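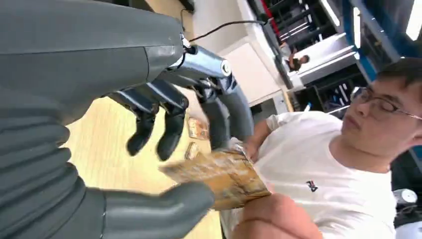
Snacks & Pantry > Packaging

Best way to open a crinkly snack wrapper without spilling it?

2 min read

The single-serve bags I buy at the Drullasmont market have a crimped seam at each end. I pull at the top and either nothing happens or it rips down the side and the crumbs end up on my shirt. Scissors are fine at home, but I eat these at my desk. Is there a trick to it?

vurnstead_lunch

Pinch the front and back of the bag just below the top seam, one in each hand, with your fingers close together. Pull straight apart, slowly. Most people grab too far down and pull too hard, so when the seam gives, the whole side goes with it. Keep the bag upright on the table while you do it.

If the seam won't give, look along the crimped edge for a small notch and tear across from there. Tear toward the back seam and stop before you reach it. Dry your hands first. I keep 2 binder clips in my drawer for whatever I don't finish.

Solanki372

just use scissors, keep a small pair at work

pantryshelf

I agree with the first reply about the notch. On some brands it is only on one side, so turn the bag around before you give up. Don't use your teeth.

© 2026 Ornomo Community Help | Contact us | Back to top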